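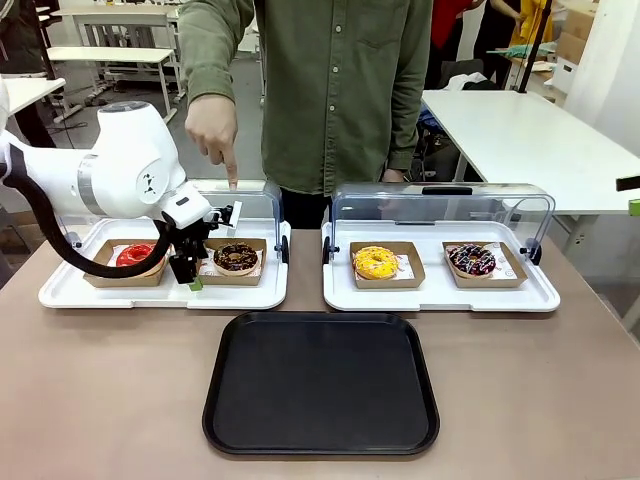

Donuts in covered trays: how to keep the glaze from becoming sticky?

Korkor Quansah
Posted Monday

I will serve donuts at a school open day in May. I have white plastic trays with a clear hinged cover, and I put each donut in a kraft paper boat with a printed paper liner. One kind has red glaze, another is chocolate with sprinkles. At my last event I closed the covers at 9 in the morning, and before noon the glaze was wet and it stuck to the liner. Should I leave the covers open, or is the problem the paper? Buying other trays is not possible for me this year.

Brekavard

The water comes from the donut itself. If it is even a little warm when you close the cover, you get drops inside the dome. Let them cool fully on a rack, then wait until the glaze is dry to a light touch, which in my kitchen takes 2 hours for chocolate and longer for a fruit glaze. Put the sprinkles while the chocolate is still soft, of course. For the liner I use the greaseproof kind. The thin printed ones look nice but some of them drink the sugar, so please test one the evening before. And wipe the inside of the cover when you see fog.

Thakur

I just keep mine open and close when there are flies.

Hendix

Agree with Brekavard about cooling. Also do not put them in the refrigerator before, it makes the glaze sweat when they come out. I fill only one tray at first and bring the rest after.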